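Pomare College Robotics Society
Kedis Project Group

Minutes of the meeting held on 27 November 2021 in the upper computing room

Present: Raelene Goodwin (Chair), Fahad Chaudhry, Efraín Betancur, Kirsty Sheehan, Kamran Kazmi (minutes)

Apologies: none received.

1. Minutes of the previous meeting

The minutes of the previous meeting were agreed as a true record, with one correction. Under item 4, "walking trial" should read "turning trial". The Chair signed the corrected copy.

2. Matters arising

2.1 The licence for the second workstation has been renewed. Fahad Chaudhry confirmed that both machines now run the same version of the simulator and that results from one may be compared with results from the other.

2.2 The request for a key to the equipment cupboard is still with the college office. Kirsty Sheehan to ask again.

2.3 The old arm project's files have been moved to the archive drive. Members who still need them should copy what they want before the end of term, when the old folder will be deleted.

3. Progress on the humanoid in the Traltska room

3.1 Efraín Betancur reported. The group has moved from the bare test floor to the furnished room known as Traltska, which will be used for all work until the competition. The room is long, with windows down one side, a bed and shelving towards the far end, and a staircase going down on the other side. The entry for Skidatberg requires the robot to approach a piece of furniture, lower itself, stand again and move off without touching anything else.

3.2 Work since the last meeting has been on the lowering part of the task. The knee and hip limits were found to be set too cautiously in the earlier file and the robot would stop part of the way down. New limits have been entered and the motion is now smoother. The arms are left free to move for balance. This uses more computing time but was agreed to be the better course.

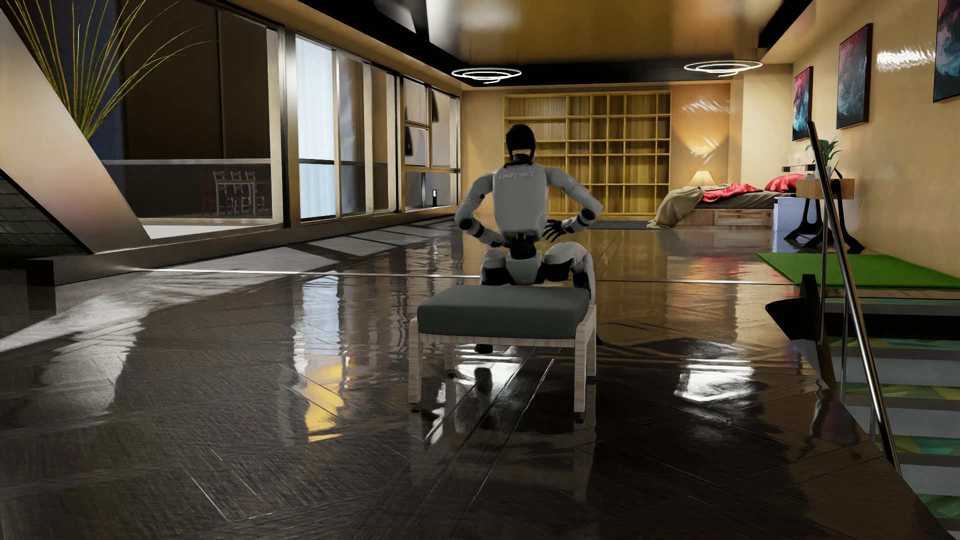 The humanoid with knees bent beyond the low stool, Traltska room (simulation).

3.3 The stool was chosen over the bed for this stage as its seat is a plain shape and its position can be changed easily between runs. Fahad Chaudhry observed that the contact settings for the cushion have been borrowed from a hard surface and should be corrected before any score is recorded. The meeting agreed. Efraín Betancur and Fahad Chaudhry to prepare new settings and test them on both workstations.

3.4 The log now holds 1659 runs. Kamran Kazmi reminded members that a run with no note attached cannot be used in the written report. Several entries from the week of the open evening have no note. Those who made them should add one while they still remember what was being tested. A short form of words is enough.

3.5 The Chair asked that the file of failed runs be kept in full. Last year's group removed theirs and had difficulty answering the judges' questions on the subject.

4. Floor and stairs

4.1 Kamran Kazmi presented a short paper on the floor of the Traltska room. The boards are dark and highly reflective, and the windows and lights show in them as bright patches. The group's floor-finding program was written for the matt test floor. It has twice treated a bright patch as an opening and refused to plan a path across it. It has also, on one occasion, joined the dark boards to the dark area near the stairs and planned a path over the edge.

4.2 Three remedies were considered: to change the material of the floor in the simulator; to mark the stair edge by hand as a forbidden area; or to train the program again with views of this floor. The first was ruled out, as the Skidatberg rules require the room to be used as issued. The second is permitted in practice rounds only.

4.3 It was noted that the green mat beside the stairs and the handrail are both easy to pick out from above, and that either might serve as a fixed point from which the program could work out where the edge lies. The patterned bands on the stairs are less helpful, and the slope of the rail has confused the distance estimate in some runs.

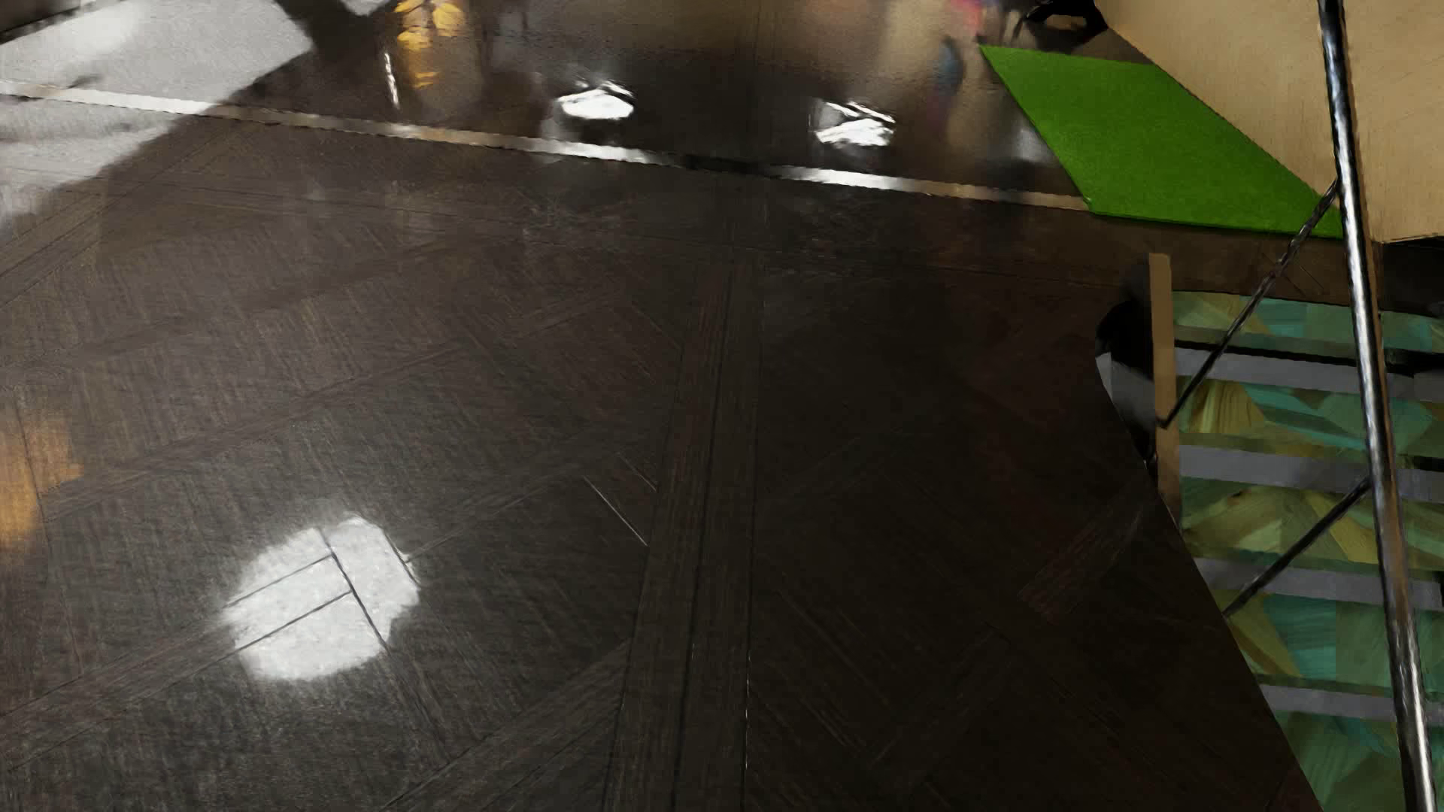
Kirsty Sheehan asked whether the group was trying to solve too much at once. In her view the stairs should be marked by hand for the practice round in December and the retraining left until the sitting task could be relied upon. She added that the newer members had not yet had a turn at the controls, and that a simpler practice round would allow them one.

4.4 Efraín Betancur was in favour of starting the retraining now, since the machines stand idle overnight. Fahad Chaudhry offered to run it on the second workstation only, so that the first would stay free for members. After discussion it was agreed that:

(a) the stair edge will be marked by hand for the practice round;
(b) retraining will begin on the second workstation under Fahad Chaudhry, overnight only;
(c) Kamran Kazmi will extend his paper to cover the handrail and circulate it before the next meeting.

5. Training for newer members

5.1 The Chair proposed that each newer member be given a session of 20 minutes at the workstation, with an experienced member present. Sessions are to cover opening the room, placing the robot, starting and stopping a run, and writing the note. Agreed.

5.2 Kirsty Sheehan to draw up a rota and display it on the computing room door. Names should be given to her in writing.

5.3 Members were reminded that food and drink are not allowed in the computing room. The college has written to the society on this point.

6. Budget

6.1 The society has granted the group £800 for the year. Nothing has been spent to date. The entry fee for Skidatberg falls due next month and will be the first charge on the grant.

6.2 A proposal to buy a larger screen was deferred. Raelene Goodwin asked for two prices to be obtained before it is brought back.

7. Written report

7.1 Section headings were agreed as circulated. The section on sitting and standing will be drafted by Efraín Betancur, the section on the floor by Kamran Kazmi, and the section on method by Fahad Chaudhry. Drafts should be placed in the shared folder under the author's surname.

7.2 The report is limited to 14 pages, including drawings. The Chair asked authors to keep this in mind from the start.

8. Any other business

8.1 The spare keyboard has been missing since the open evening. Anyone who has it should return it to the shelf by the door.

9. Next meeting

To be held in December, in the same room. Kamran Kazmi to circulate the date once the practice round has been confirmed.

Minutes taken by Kamran Kazmi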